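Preparing a Two-Arm Robot Demonstration for Visitors
Stonska Automation Laboratory: Guidance for Open Day Staff
Updated September 28, 2022

These instructions apply to the bowl-handling demonstration given in Bay 9. Each session is limited to 20 visitors and requires two staff members, one to run the arms and one to speak to the group. Questions about scheduling should be directed to Mamta Thakur.

Before the group arrives

1. Clear the tabletop and wipe it down.
2. Start the laptop and confirm that both arms respond.
3. Move each arm to its rest position, with the grippers open.
4. Place the stack of bowls near the middle of the table, within reach of both grippers.
5. Check that no cable crosses the path of either arm.
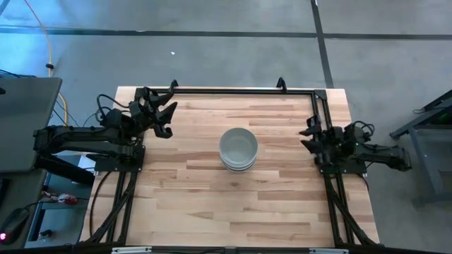 Run the full sequence once without visitors at 70 percent speed. If an arm stops short or touches the table, end the run and repeat step 3. Do not adjust a gripper by hand while the program is active.

During the demonstration

Visitors stand behind the floor tape at all times. The speaker should introduce the task in plain terms before the first movement and allow time for questions between runs. Plan for 3 runs per session. Staff must not reach over the table until the operator has called "clear."

Should a bowl be dropped, the operator stops the program and the speaker asks the group to step back. Replacement bowls are kept in the Gastum cabinet.

Closing the session

Return both arms to rest, close the program, and enter the session in the log. Faults are reported to Vikas Chauhan on the same day. The next open day will be held in March.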